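Workshop notebook, bread bench
December, started writing this up at 2:30 pm with flour still on the keyboard

Rye starter, round two. I'm calling it Tredier from here on so the jar labels match the notebook (the old labels just said "rye" and we had three of those in the fridge at one point, which was asking for trouble). It came back from the cold really strong! Fed it last night at one part starter, two parts flour, two parts water, and by morning it had domed and was pushing on the lid. Smell is apple skin and a little yogurt. Very happy with that.

Today's batch: three loaves' worth of dough, 2325 g total on the scale after mixing. Flour is the Trevmont bread flour with 10 percent whole rye, water at 67 percent, salt at two. I went back and forth on the water. Last month's notes say 70-something and the dough was all over the bench, fun to eat but miserable to shape, and I wanted something a person could learn on. 67 feels great in the hands. It's tacky but it lets go, and the windowpane came in after the third set of folds, a whole set earlier than I expected.

Mix log, more or less:
Flour and water together, rest 40 minutes, lid on.
Starter in, pinched through by hand.
Salt in with a splash of held-back water. Felt slimy for a minute, then pulled together.
Folds every half hour, four sets. Could have stopped at three.
Bulk until it had risen by a bit more than half. Side of the tub was full of bubbles.

The dough thermometer and the Deltik probe still disagree by a degree and a half. I trust the Deltik, it read right in ice water. Someone please mark the other one with tape or put it out of its misery.

Shaping: two ovals and one round. The ovals got the stitch treatment down the middle and held beautifully. The round was a bit slack on one side where I got greedy with the bench flour and the seam wouldn't grab. Rice flour in the baskets again, and all three dropped out clean. I am never going back to plain flour for that.

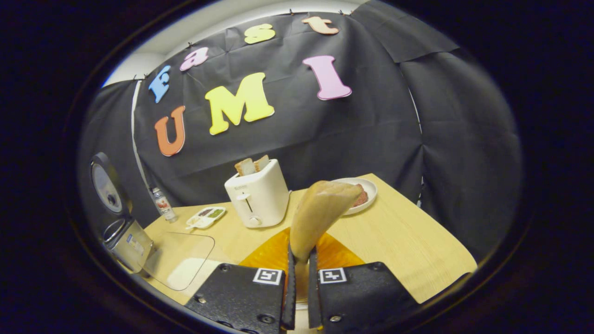
Crust is what I really wanted to get at this time. I've been chasing that stage where the outside has some snap but you can still get a knife through it without sending the loaf across the room. Lid on for the first 20 minutes, lid off for the rest, and I pulled one oval early, left one the full time and gave the round an extra five. The color differences are lovely side by side. On a curved piece like the one standing up over the blond wood table, you get the thing I keep going on about: tan bread, and then that slightly darker, crusty edge over the rounded top. I'd like to push that contrast further, with a darker edge and the same soft inside. The extra-five round is getting close, and the flavor there is terrific, all toasted nuts and a bit of molasses.

Crumb on the early oval is tight near the bottom and more open up top. Slightly under, I think, and it went gummy on the knife when I cut it too soon (my own fault, I couldn't wait). The full-time oval is the best loaf of the season. Even holes, shiny walls, springs back when you press it. I ate two slices standing up with butter and then had a third for science.

Oven notes. The back left corner still runs hot, so turn the pots halfway. The Tahiri pot holds heat better than the thin one but takes ages to get there, and I gave it a full hour of preheat. Its lid handle is loose again. Screwdriver is in the second drawer, under the scrapers.

For next time:
Same flour mix, same water. Leave it alone for once!
Three sets of folds.
Proof one loaf overnight in the fridge and bake it next to a same-day one.
Try 80 g of toasted sesame in the round, soaked first.
Score deeper on the ovals. Mine opened, but timidly.

Also wondering about scalding part of the rye. I tried it once ages ago and the loaf stayed soft for days, but I wrote down nothing except "wow," so that's no help to anyone. Will do it properly, weights and all, once the new bag of rye is open.

Starter fed again at 4:15 and back on the shelf above the sink. Half the round is in the bread box, heel end out, and it's fair game.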